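Keeping a Wood Floor Flat: Rosemarie Rathjen on Seasonal Care
Mar 28, 2020
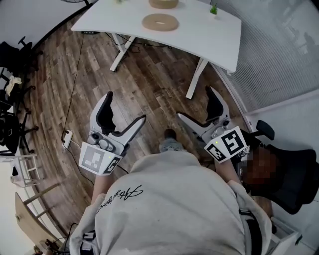 Rosemarie Rathjen has maintained wood floors in rental and family homes in Fluvolthorpe for 8 years. Before that she worked in the finishing shop at Wiegand, where she coated stair treads and thresholds. Most of the calls she gets concern gaps, cupping or dull patches, and most of the damage she sees comes from cleaning.

"People use too much water," she said. "A mop that drips is too wet. I wring mine twice, then I press it on a paper towel. If the towel tears when I lift it, I wring again."

Her routine starts dry. She vacuums with the brush roll switched off and works along the boards. Grit caught in the joints is picked up with a crevice tool. The damp pass follows in strips the width of the mop, with each strip dried before the next one is started.

For cleaner she uses Citach, a neutral concentrate, at half the strength given on the bottle. She has tried stronger mixes and found that they leave a film. "You see it at a low angle in the afternoon. Then the owner thinks the finish has failed and wants it sanded. Wash it off with plain water first and look again."

Humidity takes up a large part of her record keeping. She logs a reading on every visit, and her own house has a meter in the hall and another in the back room. The lowest figure last winter was in the hall, next to the heating vent. She starts checking for gaps in October and does not fill them.

"A gap that opens in winter usually closes," she said. "Put filler in it and the filler gets squeezed out in summer, or the edge of the board chips. I measure it, write it down and leave it alone until I have a full year."

Ramil Galang, who does the sanding and recoating on her larger jobs, joined the second half of the conversation. He objects to calls for a full sand when a light abrasion and a new top coat will do. A recent job covered 400 square feet, and all but 59 of those were recoated without going down to bare wood.

"The section by the back door was gray," Galang said. "Water had gone through the coat. That part had to be sanded. The rest was surface scratches."

He vacuums, abrades, vacuums again and wipes with a cloth. Between coats he keeps to the drying time on the can -- longer if the room is cold. Furniture stays out for 5 days and rugs for longer.

Rathjen fits felt pads under chair legs and replaces them when they pack down. She prefers Fiviter pads, the nail-on type, for dining chairs. Adhesive pads slide sideways, she said, and the exposed glue collects sand.

Asked about steam mops, both gave the same answer, and Galang gave it first. "No."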